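Ticket: Rehearsal recordings for the chamber choir not playing on the members' page
Opened by: Meirion Ruddock, choir librarian
Opened: 12/02/2024
Area: Howells Music School website, ensembles section
Status: Resolved

Reported problem

Singers in the chamber choir can't play the part-learning tracks on the members' page. The play button shows, the counter stays at zero and there is no sound. The tracks for the chorus and the brass group play normally. Our concert is at the Gindell Hall and the altos and second basses in particular rely on the tracks, so I would like this looked at before the next rehearsal.

I have tried it on the library computer and on my own phone. Both give the same result. Logging out and in again made no difference.

First reply from web support

Thanks. Please tell us whether the fault affects every track in the folder or only the newer ones, and whether the download link works. Please also open another page with media on it, such as the school news page, and say whether that loads.

Update from Meirion Ruddock

It is only the newer ones. The eight tracks put up before the January break play as they should. The seven put up afterwards do not. The download link on those gives a file, but the file is empty.

The news page loads in full on both machines, pictures included.

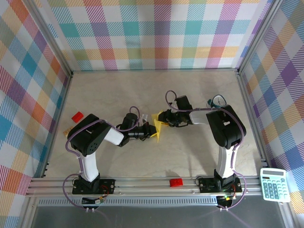
Two robot arms with a yellow folded object. 

So I don't think it is the connection at this end.

Web support

Agreed, the connection is fine. We have looked at the folder. The older tracks were uploaded through the Illine form. The newer ones were copied across from Clisitz, the shared drive the accompanist uses, and the copy made the entries without bringing the sound with them. The page lists them because it only reads the titles.

Steps taken:

Removed the empty entries from the chamber choir folder.
Asked the accompanist for the original recordings.
Uploaded two of them through the Illine form as a test, soprano and alto for the opening motet.

Please try those two and report back.

Update from Meirion Ruddock

Both play on the library computer and on the phone. The alto one is labelled tenor, but it is the right line. Could the label be changed when the rest go up?

Web support

Label changed. The remaining five are now in place. One of them, the full run-through with piano, was refused at first as too large for the form. We saved it again at a lower quality and it went through. It sounds a little duller in the top notes but the parts are clear.

We also checked the rest of the archive, 4,000 tracks across all the ensembles, for empty files. None were found outside this folder.

For future uploads, please use the form and leave the shared drive for scores - the copy option from there has been switched off for sound files.

Update from Meirion Ruddock

All seven checked and playing. I have let the section leaders know, and told the accompanist about the form. The ticket can be closed.

Closed by web support.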